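Keeping a Kitchen Worktop: Notes for Session 2
Household Skills, evening course
Tutor: Vittoria Negri

Welcome back, everybody, and thank you for all the questions you sent after last time. I have tried to fold the answers in as we go, so forgive me if these notes wander a little.

What lives at the back

Most of us have a row of things along the wall behind the worktop, and most of us couldn't say how they got there. The coffee pot and the cutlery earn their place, because we reach for them every day. Then there is the second rank — a jar someone gave us, a spice we used once, the big tub that won't fit in any cupboard. I don't want you to feel bad about any of it! A kitchen with nothing out is rather a sad one, to my mind.

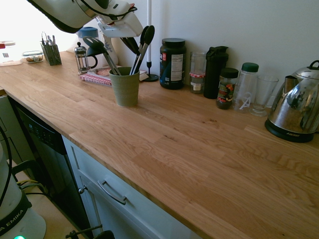 Start by sorting the row according to how often your hand goes to each thing. Spatulas and spoons want to stand near the hob, upright in something heavy enough not to tip. Kitchen roll should be within reach of wherever you spill, and you will know better than I do where that is. Tall bottles go behind short jars, so that you aren't knocking one over to get at the other. Cooked food in a lidded box belongs in the fridge once it has cooled, however handy it looks beside the forks.

Ermanno Testa asked whether trays are worth the bother. I think they are, under oil and anything sticky, as you can lift the whole lot to wipe beneath.

Looking after the wood

Clear one stretch at a time, about an arm's length, and wipe along the grain with a well-wrung cloth. Dry it straight away with a second one. Please don't leave wet glasses standing on bare wood overnight; the rings take a good deal of rubbing to shift.

Once the stretch is clean, bend down and have a proper look at it. Knots are the places where a branch once grew, and the grain swirls round them in a way I never tire of. They can have tiny pits where crumbs and grease collect, so go over them gently with a soft brush, then oil them a little more generously than the rest and rub off whatever hasn't soaked in. 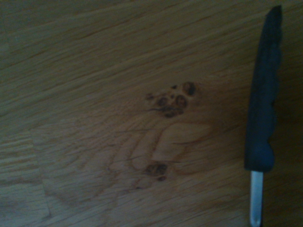 For next time

Bring a list of what stands at the back of your own worktop, in order from left to right, with a tick beside anything you used this week. Thijs Dekker has kindly offered to bring his oiling cloths for us to try. Spread yours out flat to dry outdoors after use, please, and never leave them bunched up, as oily rags can catch fire by themselves.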